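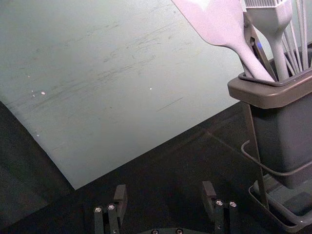
How do you stop a small robot arm from creeping across the table while it works?

Bolt it to something heavy and wide, then put rubber under that. A clamp on its own will hold for a while, but every fast stop nudges the base a little, and by the end of the evening all your saved positions are off.

I learned this on the arm I've been building at Monden, our shared workshop in Kallio. My first base was a shelf offcut with one clamp on the back edge. Aleksi Aaltonen watched it walk toward him through a whole practice run and then went and got me a steel plate. Since then, 300 repeats of the same reach and I haven't had to touch the base.

A few other things I've picked up, in no special order:

Kitchen tools are great practice. Silicone spatulas and brushes forgive a bad grip, and they don't chip anything when they get dropped (mine get dropped a lot). A whisk is harder than it looks — the wires are thin and there's a lot of air between them, so go for the handle.

Stand your utensils in a holder that has some weight to it. A light one tips the moment a finger bumps the rim. If yours is light, a handful of dry rice in the bottom helps. Change the rice now and then!

An old cutting board makes a good thing to practice sliding and lifting. Come in at a corner. Trying to pinch it from the middle of a long side just pushes it away from you.

Dark tabletops and black gripper fingers don't mix well on camera. I put a strip of light tape on the table where I want the fingers to come down, and it saves me a lot of squinting.

Check the finger screws before you start, every time. Mine work loose after 3 long sessions or so. A tiny dab of removable threadlocker is plenty, and let it set overnight.

Tie the cable down at each joint but leave slack at the wrist. Tyyne Heiskanen showed me her way: turn the wrist as far as it goes both ways by hand, power off, and only then tighten the ties.

Write your speeds on masking tape and stick it on the base. I keep mine slow near the holder and only a bit faster out in the open.

Next up is a softer pad for the fingertips. I have bicycle inner tube and a sheet of shelf liner to try, and the liner cuts a lot cleaner.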